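Ticket: Decorative fruit, shade and finish not as listed
Product: Sial mixed fruit set with basket
Sold by: Brolport Home
Status: Open (reopened twice)
Priority: Low (set by seller)

Original message

I ordered the Sial mixed fruit set for a sideboard in a rental unit I look after. The listing says "lifelike finish, hand colored." I have bought artificial fruit before, and I know what "lifelike" usually means, so my hopes were modest. Even so, the apple that came is wrinkled. I don't mean it has one seam or a dent from shipping. The skin is creased in patches, and it shines like a candle.

The listing shows a smooth apple, red all over. Please tell me whether this is how the apple is made or whether I have a bad one.

Reply from Brolport Home

Thank you for reaching out. Light wrinkling can happen when items are packed tightly. Please take the fruit out of the wrapping and leave it at room temperature for 18 hours. The surface should relax. If it does not, reply to this ticket and we will look at further options.

Customer

I don't see how a crease in a hard coating relaxes by sitting on a shelf, but I left it on the sideboard from Thursday evening to past noon the next day, well over the 18 hours. It looks the same. I pressed a thumb on the worst patch and it didn't give at all.

Also, your answer skipped the color. The listing photo is plain red. Mine starts out yellow and orange at the stem and gets darker all the way down.

Reply from Brolport Home

We are sorry to hear that. Please try the following steps:

Wipe the apple with a soft dry cloth.
Warm the surface with a hair dryer on the low setting, held 10 inches away.
Let it cool before putting it back in the basket.
Check the color in daylight, as indoor bulbs can make reds look darker.

Ticket status changed to: Solved

Customer

Reopening. I don't think a ticket is solved when the seller sends a list of chores.

I did them all, in order. The cloth picked up a little dust and nothing else. The hair dryer made the apple warm. I gave it 5 minutes, which seemed like plenty for something this size, and the creases were still there when it cooled. If anything I now know the finish better than I ever wanted to, and I'm fairly sure the creases are under the gloss, so they were there before the last coat went on. That would rule out packing as the cause. I could be wrong about that, but I'd like to hear it from someone who has seen how these are made.

On daylight: I carried it to the window. The bottom is still close to maroon.

For comparison I borrowed an apple from an older Illero set that sits in the hallway of the same unit. It has been there for years, gets dusted when I remember, and cost less. Smooth all over, with a dull finish. From the doorway people do take it for a real one. The Sial apple has a better shape, I'll give it that. It is taller and narrower at the bottom, like some of the ones at the grocery store. The finish is what spoils it.

Reply from Brolport Home

Thank you for your patience. We have passed your comments to the product team. They have asked for the following before a decision can be made: the item number from the box.

Customer

The box has a sticker that says Rernska and no item number that I can find. I looked on all 6 sides and inside the flaps. If Rernska is the maker and Sial is only the label, it might help to ask them.

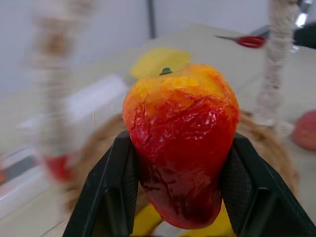 Brolport, Friday

Note from product desk

Photo received and compared with our listing. The yellow and orange at the top, the red through the middle and the deep red toward the bottom match the shading on our current stock sample. The listing photo is from an earlier run with a single color. We accept that the listing is out of date on this point.

Surface: fine wrinkles and creases are visible, and they show most where the light catches the red area on the upper right. Our sample has some texture too, though we can't say from one photo whether yours has more. The stem is short and dark green, same as ours.

We can't confirm the cause. The earlier advice about room temperature and the hair dryer comes from our general page for soft foam fruit and may not apply to this item.

Customer

So two rounds of advice were for a different kind of fruit. I had wondered.

I accept the color. It's even the better half of the apple, and with the yellow fruit in the basket it looks all right. What I don't accept is "some texture" when the page still says smooth. Either the page is wrong or the apple is.

I'd take a replacement if somebody opens the box and looks at it first. If the next one is wrinkled as well, I'd prefer a partial refund and will turn this one so the worst side faces the wall. Please don't mark this solved until one of those has happened.

Reply from Brolport Home

Replacement apple requested from the warehouse, with a note to check the surface before sending. The listing text has been sent for correction. Ticket will stay open until you confirm.

Ticket status changed to: Waiting on warehouse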